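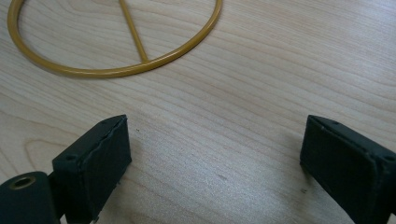 Akua Agbeko me demande si le hameau de Lurcombe a eu une église avant la chapelle actuelle. Réponse en quelques posts, les sources étant dispersées.

La première mention connue figure dans un acte de donation copié au cartulaire du prieuré, sous la forme LURICUMBA. L'acte cite un moulin, deux prés et une « ecclesia », sans dédicace.

Le terme reste ambigu. Dans le même cartulaire, il désigne aussi bien une paroissiale qu'un simple oratoire – le copiste ne fait pas la différence.

Côté terrain : un linteau inscrit est remployé dans le mur sud de la grange du bas. On y lit la fin d'une formule de consécration. Le nom du fondateur manque, la pierre ayant été retaillée à gauche.

Theophilus Eshun rattache ce linteau au moulin. Je ne le suis pas : la formule est liturgique, et le module des lettres correspond à celui de la cuve baptismale.

Le hameau passe ensuite au chapitre, qui le garde jusqu'à la vente des biens. Le terrier donne 1 689 perches pour l'ensemble, bois compris. Le rôle des feux compte 201 habitants, chiffre jamais retrouvé depuis.

La chapelle actuelle a un peu plus de 200 ans. Elle est bâtie à l'écart, sur une parcelle que le terrier nomme « le Vieux Cimetière ». Le toponyme est donc antérieur à l'édifice.

Reste à voir le second registre, rentré de restauration en avril. Cote et transcription du linteau à suivre dans ce fil.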